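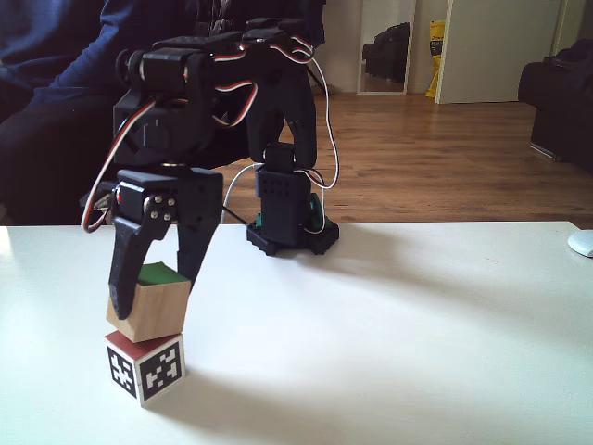
Barnotwood Travels Archive: site problems
Ticket 303
Subject: Summer sailings showing a day early on the voyage pages
Opened by: Elsa Engebretsen
Assigned to: Qiuyue Zeng
Opened: October 11, 2023
Status: Closed (one follow-up left open, see end)

Elsa Engebretsen
Hello Qiuyue! First of all the new voyage pages are wonderful. I lost a whole evening to them, clicking from ship to ship, and I've known this material for years. Seeing the Teacher's crossings laid out one after another with the companions' names beside each (and the cabin numbers where we have them!) makes the whole thing feel like a real journey again.

Now the trouble. The second voyage out, on the Sarkville, is down as leaving on the 8th of July. It should be the 9th. I have the Hashemi diary open next to me and he is very clear: "Boarded Thursday the 9th after breakfast, much fuss about the trunks." I thought I'd typed it wrong, so I went into the edit screen, and it says the 9th in there. The public page says the 8th. I saved it again and it still says the 8th.

Then I looked at the return voyage in December and that one is right in both places. So it isn't every ship.

What I've tried:
Refreshing the page, lots.
Another browser. Same.
My sister's tablet. Same.
Deleting the date and typing it in again as 9 July 1931. Same.
Typing 10 July to see what happened. It showed the 9th, which looked lovely but I put it back because then the edit screen is wrong.

Qiuyue Zeng
Oh this is a good one, thank you for testing so much before writing in, it saves me a lot of time. And please do leave the edit screen with the true date, you were quite right to put it back.

Could you give me two or three more that are wrong, and two or three that are right? Any year. I have a hunch and I'd like to see if the months line up.

Elsa Engebretsen
Happily! Any excuse.

Wrong: the Sarkville (July 1931), the short Channel crossing the following May, and the day the party reached the retreat house in August. All one day early.

Right: the December return, the February sailing that was put off twice because of Hashemi's chest infection, and the arrival in early March.

Qiuyue Zeng
The months line up beautifully. Everything wrong falls in British Summer Time and everything right falls outside it.

When you type a date, the Amberg timeline add-on doesn't keep just the day. It keeps a full date and time, set to midnight at the start of that day, UK time. The public page then reads it back in Greenwich time. In winter those are the same thing. In summer the clocks are an hour ahead, so midnight on the 9th becomes eleven at night on the 8th, and the page drops the hour and prints the 8th. It even knows the old rules for when the clocks changed in the thirties, which I find rather impressive, even though it's the cause of our bother.

First attempt: changed the site's time zone setting from London to UTC. Summer dates typed in from now on come out right. Dates already stored did not change, and the edit screen began showing the 8th as well, so I've switched it back. If you saw anything odd for ten minutes after lunch, that was me.

Elsa Engebretsen
I did see it and had a small panic! All fine now. So the ship was being sent off an hour early by the clocks. Hashemi would have loved that, he complains about clocks on every other page.

Does this affect the letters too? There are far more of those than voyages.

Qiuyue Zeng
Good question, and I've just checked. The letters use the older plain date box, which stores the day and nothing else, so all 2,000 or so are safe. It's only entries made through the timeline: 338 of them, counting arrivals, departures and the stops in between.

Second attempt, on the test copy: moved every timeline entry to noon in place of midnight. An hour either way can't push noon into another day. I ran it, then compared the public page against the edit screen for all 338 and every pair matches. The Sarkville leaves on the 9th.

I've also set the add-on so new entries are saved at noon by default. Nothing changes in how you type them.

Before I run it on the live site, could you look over a handful on the test copy against the diary? I can tell you that the two screens agree. I can't tell you that they agree with Hashemi.

Elsa Engebretsen
Done, and I got carried away and did 25. All the July and August ones are perfect now, and the Channel crossing too.

One oddity: the stop at Port Said has no day in the diary, only "a few days after", and we've got it down as the 1st of the month. I think whoever entered it had to put something. Can we show the month by itself?

Qiuyue Zeng
25! Thank you, that's brilliant. Run on the live site just now, backup taken first. Please hold down shift and refresh if you still see the 8th anywhere.

The Port Said one is separate. The add-on insists on a day, but there's a free text box called "display as" which replaces the date on the public page. Put the month and year in there and leave the 1st underneath so it sorts properly. If there are many of these I'll open a new ticket and we can mark them all together.

Elsa Engebretsen
It works! It says the month and year, and I added "exact day not known" after it. I can think of five or six more from the overland parts, where he stopped writing for weeks. I'll make a list.

The Sarkville is right on my screen and on the tablet. Please close this one, and thank you so much. Back to the cabin numbers for me.

Closed by Qiuyue Zeng
Cause: timeline dates stored at midnight UK time, shown in UTC.
Fix: stored times moved to noon, default changed for new entries.
Still open: list of stops with no known day (Elsa to send).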